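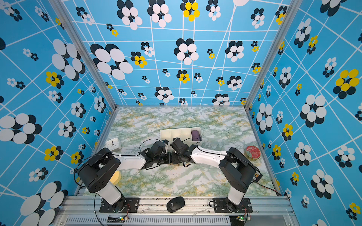 I bought the Galtov peel-and-stick wallpaper in September, for the alcove where our fridge used to live, and I have now spent enough evenings with it to hold opinions. One roll covers more than you would think and less than you need. I went for plain sage, having lost my nerve over anything bolder. Blue with white grid lines and clumps of black, white and yellow oval flowers is the sort of thing I admire on other people's walls, and a grid does at least tell you when you have gone crooked. Plain sage keeps that to itself until the light comes in sideways.

The backing paper peels off nicely for the first 10 centimetres and then develops a personality. Ogura's version, which I used in the hall at our last place in Zilcombe, comes away in one go but smells of swimming pool for a week. The Galtov has no smell at all. It can be lifted and moved, as promised on the label, though by the third attempt it had picked up most of the dog.

Corners are poor. I warmed them with a hairdryer, pressed them down with a bank card, and found two of them waving at me by breakfast. A dab of ordinary paste fixed that, which rather spoils the "no paste" boast in large letters on the tube.

Edges line up well, the colour matches the website, and it wipes clean after soup. Ullau sell a proper felt smoother that is worth having. The plastic one in the box is good for scraping ice off the car. I would buy the paper again for a small wall, and pay somebody for a large one.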